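Re: [hedgelaying-and-birds] Nest boxes for the Sovville allotments, and the swift question

From: Rangi Te Moana
To: list
Sep 30, 2018

Sorry all, meant to answer this a week ago and it got buried. Typing this between things so forgive the mess.

Miklós Erdős wrote:

> Dear all,
>
> I have been reading back through the messages on nest boxes and I am
> afraid I am more confused than when I began. We have the use of the
> long boundary at the Sovville allotments, as most of you know, and the
> north side of the old Buschmann store. My questions are these.
>
> 1. Do we put boxes up now, or wait until the new year? I have always
> been told February but somebody on here said autumn.
>
> 2. What size of hole? We have tree sparrows at the far end by the
> ditch and I would very much like to keep them. The great tits have
> had every box so far.
>
> 3. Is it worth trying for swifts on the Buschmann wall? I saw a
> screaming party over the roof twice in July but I never saw one go in.
>
> 4. The old boxes. Some have not been opened for years. Clean or burn?
>
> Also, the feeder at the gate has been knocked down again and I do not
> think it was the wind.
>
> With good wishes,
> Miklós

Right, in order, more or less.

1. Now. Or as near to now as you can manage. February is fine if you're late, birds will still use them, but a box up in autumn gets used for roosting and the bird that roosts in it quite often nests in it. Wrens especially, in a cold spell they'll pile in. Also the wood weathers a bit and loses that new smell. I've put them up in March before and had blue tits in by the middle of April so don't anyone panic if theirs are still in the garage. But if you've got the boxes and you've got a ladder, go and do it.

2. 28mm for tree sparrow. 25 for blue tit, coal tit. 32 for house sparrow and great tit will happily have that too. The trouble is great tits can get into a 28 as well, just about, so hole size alone won't sort it for you. What worked down at our end was putting up more boxes than you think you need, all close together. Great tits won't put up with another pair of great tits next door, they want a good bit of ground to themselves, so one pair takes a box and chases off the others and the sparrows get what's left. Tree sparrows don't mind neighbours at all, they like it. So I'd do a cluster by the ditch, four on the one run of hedge trees, couple of metres between. Not on the path side.

And the metal plates round the hole, yes, do fit them, esp. if you have great spotteds about. We lost a whole brood one year, hole opened up like a tin. Plate costs next to nothing.

Facing: anywhere between north and east, out of the sun and the worst of the wet. If there's a tree shading it all day then it matters a lot less. Tip it forward slightly so the rain runs off. Two to four metres up. Don't nail into a live tree if you can help it, wire round with a bit of old hose under it and slacken it off every couple of years. Someone asked about perches on the front, no, no perches, take them off if they came with one. Only helps whatever wants to sit there and get at the chicks.

3. Swifts. Longer answer, sorry.

Yes worth trying, but go in expecting nothing for a few years. They're very loyal to the old site, what you're hoping for is the young ones, the second and third years that come through in June and July and go banging about looking for holes. Your screaming party might well have been that. If they're passing low at roof height along the same wall over and over then they're interested, if they're up high then they're just passing the time.

Wall needs to be high. Five metres at least and clear below, they drop out of the box to get going and if there's a lean-to or a wire underneath it's no good. From memory the Buschmann store has that lean-to on the west half so it would have to be the east half, up under the eaves. Please somebody check this, I've not been round the back for ages. Also who do we ask?? I had it in my head it was Prelano who look after the building now but that may be out of date. Needs a proper letter in any case, you can't just turn up with a drill.

Then calls. I know people are funny about this but it does make all the difference. Small speaker, right by the entrance, early morning and evening, mid May to end of July. Turn it off in the middle of the day or the neighbours will turn it off for you. We used a little Fatix one off the market, ran off a timer, lasted two summers before the damp got it. There'll be better ones. First year, nothing. Second year, bangers. Third year one pair in, went in so fast I missed it and only knew from the droppings on the sill.

Starlings and house sparrows will have a look at swift boxes too. I just let them. If you put up a row there's room. Block them up till the end of April if it really bothers you but then you have to remember to UNblock them, and that means the ladder again.

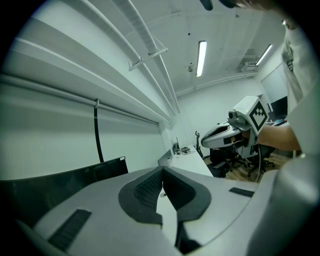
Don't do one on its own is the main thing with swifts. Three or more. They're sociable and a pair in one will bring others in to look at the rest.

4. Old boxes. Clean, don't burn, unless the floor's gone. Now's the time, everything has fledged. Wait till you're sure there's no late brood of anything (woodpigeon don't count, they're not in boxes, but I've known late sparrows). Whole nest out, into a bag, gloves on and hold your breath a bit because the fleas will be delighted to see you. Boiling water over the inside, leave it open to dry properly, lid back on. No sprays or flea powder or disinfectant. If you find unhatched eggs you can only take them out between September and the end of January and they've to be got rid of, can't keep them. A handful of clean hay or wood shavings in the bottom afterwards if you want, for the roosters. Not straw.

If the lid's warped so there's a gap, new bit of rubber inner tube along the back as a hinge, tacked on. Does for years.

Feeder at the gate. My money's on a squirrel, the last one went the same way and there were teeth marks in the plastic. Move it out away from the fence, they jump further than you'd beleive. And while it's down give it a good scrub, there's been trichomonosis in the greenfinches again, two people have reported fluffed up birds sitting about on the ground near feeders. If you see that, take everything down for a fortnight at least, and the water too. Clean, dry, move to a new spot.

Other bits while I'm here.

Numbers. I've had most of the summer cards back now and more than 100 boxes were checked, which is better than I thought we'd do with the weather in June. Haven't added up the chicks yet. If you've still got a card in a coat pocket please send it, blank ones too, an empty box is still a record and it matters just as much. I'd rather have it late than not at all.

Rings: somebody found a ringed bird by the bypass and only wrote down the last bit, 828. I can't do anything with three digits I'm afraid. If you still have the bird, or a photo of the leg, read off everything on it, letters and all, and put it in on the ringing website yourself, they send you back where it was ringed. It's a nice thing to get.

Hedge plants. We've been offered whips, 2,000 of them, bare root, mostly hawthorn with blackthorn, field maple and a bit of dog rose in. They'd come in December. That's a lot of digging and it's a lot of standing about heeled into somebody's veg bed if we don't get them in quick. I said yes in principle. If that was daft tell me soon. It would fill the gap along the boundary from the ditch right up to the track and in five or six years you'd have whitethroats in it, I'm fairly sure. Canes and guards still to sort. I'd prefer not to use the plastic spirals but the rabbits at that end are dreadful so I'm open to being argued with.

And please, if you're cutting anything, leave the berries on till after the new year. The top of the lane got flailed last week, whole length, haws and all, and we'd had redwings on that every winter. Not us I know. But if you know whose tractor it was have a quiet word.

Miklós, are you about next weekend? I could bring the long ladder and we could walk the boundary and pick the trees, and look at that wall at the same time. Mornings better for me. I've got a bag of the 28mm plates and most of the screws, could do with another pair of hands for holding things. Anyone else welcome, wear something you don't mind getting torn, the brambles have come right over the stile.

Oh and the thing about owl boxes, I haven't forgotten, will do a seperate message. Short version is not on that tree.

Got to go.

Rangi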